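Print this page
E-mail this page

Last updated: 11 February 2021

Student robotics project learns to clear a table

The students in the Omimholm robotics club have been working on the same task since June. Their arm has to pick up ordinary things from a table and put them where they belong. The project is called Hulura, and the club's adviser, who teaches shop and physics at the school, says the name was chosen by vote and has no meaning.

The club is open to grades nine through 12. It meets after classes in the physics room and has 10 members this year. Most of them had never written a program before they joined. The adviser talked with us between two sessions and asked that the students not be named, in line with school policy.

"We used to build a new robot every year for the Nutar contest," the adviser said. "You spend the whole winter building and one day competing, and then it gets taken apart for the motors. I wanted them to stay with one machine long enough to get annoyed with it."

The contest still matters to the club. Nutar added a household category last season, and Hulura is entered in it. A team is given a table with objects on it that the members have not practiced with, and the robot gets 300 seconds to sort as many as it can. Points are taken off for anything dropped on the floor.

A list of practice objects hangs by the door. Students add to it when they bring something from home, and the only rules are no glass and nothing alive.

"Boxes are too easy," the adviser said. "A box has flat sides, and the fingers have flat sides. They had boxes working in the second week and thought they were done. Then somebody put a hat down."

The adviser said soft things have been the hardest part of the year. Cloth folds when the fingers close on it, and the arm may come up with a pinch of fabric or with nothing. Bags are a separate problem, because the contents shift to one end as the arm lifts. Plates have to be taken by the rim, so one finger has to get underneath.
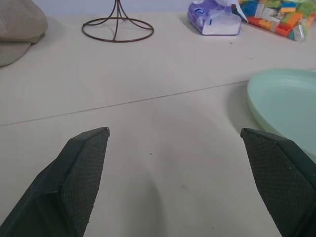
The students teach the arm by moving it themselves. One of them steers it through a pickup while the computer records the positions and the view from the wrist camera. Each recording is called a run. By winter break the club had saved 1,031 runs, and a group of juniors spent several meetings going through them and throwing out the bad ones.

"That was the dullest job we had, and I think they learned the most from it," the adviser said. "They had to agree on what a bad run was. If you miss the first time and get it the second time, is that bad? They argued over that for an entire meeting. In the end they kept those, so the arm would have some record of how to try again."

One sophomore, who handles most of the steering, said it took a while to get used to.

"You want to move it like your own hand, but it doesn't bend like your hand," the student said. "I kept running the tips into the table. Now I come in higher and go down slow. Wire things are still bad. There's a lot of air in them, and you have to pick which wire you're going for."

The fingers have been changed several times. The first pair were smooth, and objects slid out of them. A senior who is interested in materials tested several surface patterns by pulling on a gripped object with a luggage scale and writing down when it let go. The club now uses fingers with a textured face.

Money for the arm came from a grant from Nwankwo, a machine shop in town that has supported the school's shop program for years. The grant paid for the arm and the computer. The club pays for plastic, cables and contest fees with a car wash and a bake sale. The adviser said the bake sale did better.

In the club's last full test before this interview, the arm put 67 percent of the objects in the right place. The students had hoped for more. Part of the trouble was light. The blinds had been open for most of the practice runs and were closed for the test, and the arm reached short on several objects. The club has started recording at different times of day.

"I could have told them about the light," the adviser said. "I decided to wait and see if they found it. It took them two meetings, and they were pretty mad at the blinds."

Asked what a new school should know before starting a similar project, the adviser mentioned storage first. The arm has to stay bolted where it is, and any bump to the table means checking its position again. Other classes use the room during the day. The club has put tape on the floor and a sign on the table leg, and the sign has been replaced twice.

The adviser also suggested starting with fewer objects and leaving time at the end of each meeting to write down what was done. Hulura's notebook was not kept well in the first months, and there are settings in the program that no current member can explain.

"We don't touch those," the sophomore said.

The club plans to keep the arm after the contest. Next year's members will get the same machine, the same notebook and the list by the door.

Print this page
E-mail this page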